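Notes from the relief list

I have been relief staff at Plukedano since November, which means I am the person they call when the person they wanted has strep. Plukedano is an after-school and vacation program for kids and young adults with developmental disabilities, in the back half of what used to be a carpet showroom in Rirar. A few of you have written to ask how I ended up there after eleven years of writing copy for a heating company, and my mother has asked it in a different tone, so I'm going to answer everybody in one go.
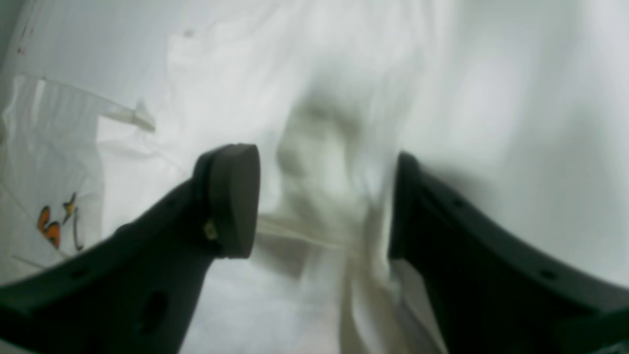 Yaa Dogbe

The short version is that I was laid off, took the severance, painted the hallway, painted it again in a color that wasn't salmon, and then went along to look at a notice in the library that said "Do you have afternoons?" I had nothing but afternoons. I wrote down the number on the back of my hand like a teenager.

The woman who answered was Dace Lukoševičius, who runs the program. She asked if I had experience. I told her about a nephew. She asked if I minded being ignored, and I said I'd worked in marketing. There was a pause, and then she told me to come in and fill out the forms.

The forms

I would like to say something about the forms. There is an application, a health questionnaire, a background check authorization, a second background check authorization for the county, a sheet listing every address you have had in the last 10 years (I moved a lot, there was a divorce), two references who can't be related to you, and a page where you describe, in your own words, your approach to conflict. My approach to conflict is to go and stand in the garage. I wrote something about active listening.

The background check took long enough that I had started to wonder about myself. Had I done something? I spent a whole evening remembering a library book from college. In the end it came back clear, and the delay was that somebody had typed my birth year wrong, making me a very spry woman in her nineties.

Then there was the online training, which lives in a thing called Tredix. Tredix has 159 slides on safeguarding alone, and it knows if you go and make a sandwich. Every so often it asks you to click a small green leaf to prove you're still with it. I failed the fire safety module the first time for picking "alert others" before "raise the alarm," and I'll go to my grave feeling that those are the same answer. 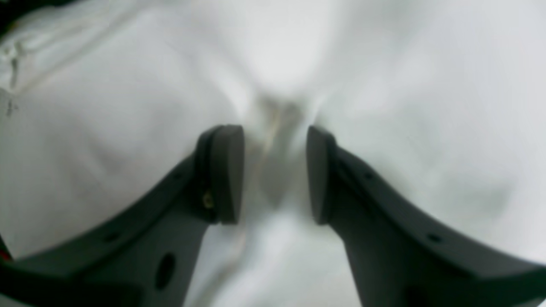
I don't want to be too snotty about it, though. The safeguarding section was good, and a couple of the case studies stayed with me for days. The one on helping somebody eat changed how I sit at a table. You get down level with them, you let them see the spoon coming, you wait, and you don't chat over their head to the other adult about your weekend. It sounds obvious when you write it out. I'd watched people get it wrong in hospitals and restaurants my whole life and never known what was bothering me.

Shadowing

Before they let you count as a person on the schedule, you shadow. My shadow was Konrad Baran, or I suppose I was his. He has been at Plukedano since it opened and has the calmest walk I've ever seen on a human being. A chair went over behind him on my first afternoon and he turned like a man who'd heard his name in a bookstore.

He gave me one instruction, which was to say less. I'm a narrator. I'd been kneeling next to a boy I'll call M., saying things like "Ooh, are we doing the blue one? Shall we do the blue one? That's a great blue one!" and M., who doesn't use speech but has plenty of opinions, put his hand flat over my mouth. Konrad said that was very clear communication and wrote it in the log.

So I practiced saying less. Short sentence, then wait. You wait a lot longer than feels polite. I used to count to five in my head and jump in at three. With M. it can be the better part of a minute, and then he'll reach over and point to the picture for "outside" on his board, and if you've been babbling the whole time you will have missed it.

I also learned that I'm bad at transitions, meaning the bit between one activity and the next where everything goes wrong. I kept announcing them cheerfully, as if snack ending was good news. Konrad does a warning, then a second warning with the sand timer, then it's over and he's already moving. He doesn't apologize for it. I apologize to furniture, so this is taking me a while. 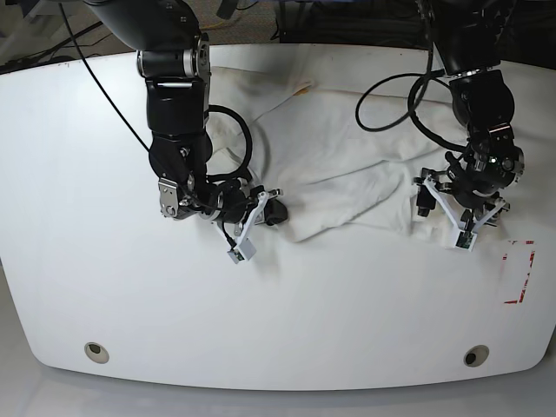
What the work is like on a regular day

I take the 806 bus and get in at two, which gives me an hour before the kids arrive. We read the handover notes, set out the sensory room, check who's coming and what's changed. Things have always changed. Somebody has new medication, somebody's grandmother is visiting, somebody has gone off bananas and we are to say nothing about bananas.

At three the vans pull up and it's loud until six. I'm usually paired with one young person, or sharing two with another staff member. There's a snack, there's a craft that goes about as well as you'd think, there's time in the yard if it isn't pouring. One girl likes to be pushed on the swing in total silence for as long as your arms hold out. I've come to look forward to this more than most dinner parties.

Some of it is personal care, and people go quiet when I mention that. It's fine. You're nervous about it for one afternoon and then it's a job you do properly with the door closed, and what you're mostly thinking is whether the person you're helping is comfortable. They train you for it, in the building, with somebody alongside you. Nothing green to click.

Some of it is hard. I've been bitten once, through a sweater, and it was my own fault for leaning in when I'd been told not to. I've gone home and sat in the car in my own driveway, eating crackers from the glove compartment. There was a bad week in the winter when one of the older boys was moving to a residential place upstate, and nobody on the team was at their best, me included. I snapped at Normunds in the kitchen about a dishwasher. He's forgiven me, or he's forgiven the dishwasher. He runs the van schedule and it's hard to tell.

The pay is what you'd guess. I make less than I did writing that a furnace was "your family's warm heart." Relief hours go up and down, too, so I had one month of nearly full-time and another where the phone rang twice. If you need the same number in your account every two weeks, ask for a permanent part-time post and be stubborn about it. Dace would sooner have permanent people anyhow. She has been trying to get me to sign on since spring and I keep saying I'm thinking it over, which she has correctly filed as a yes.

Things I wish I'd packed the first day

Shoes you can run in, and I mean run. A second T-shirt. A hair tie even if your hair is short, because somebody else's won't be. No dangly earrings, no scarf, no lanyard that doesn't snap open. Lunch you can eat in four bites. A watch, since your phone goes in a locker and stays there, which was the hardest part of the job for me until I found out about the banana situation.

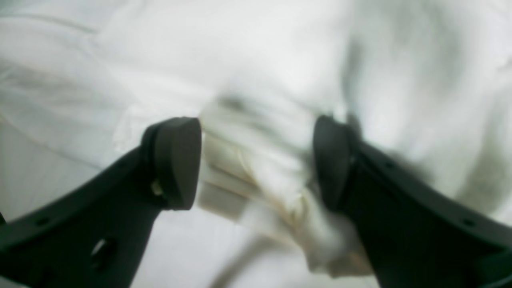 Do you need a degree or a certificate to get sessional work like this?

Most programs will take you on for entry-level shifts with a high school diploma, a clear background check and decent references, and they cover the first aid and safeguarding training themselves. Running a group or giving medication usually takes more than that. Ask before you apply whether you're paid for the training hours. I was, at Plukedano, though only for the in-person ones.

A couple of other things, because they keep coming up in the comments. You don't have to be young. Our oldest relief worker, Heino, is a retired surveyor, and he has the best luck of any of us getting coats on. You don't have to be sporty or musical either. I own a ukulele and have been asked to leave it at home.

And if you get as far as a trial afternoon, pick one when the program is busy. I went in on a quiet day with half the kids out on a trip, and I came away thinking the job was mainly laminating. Then I did my first full one and had to lie down on the hall floor when I got in. The hall still smells of paint, by the way. I may go back to the salmon.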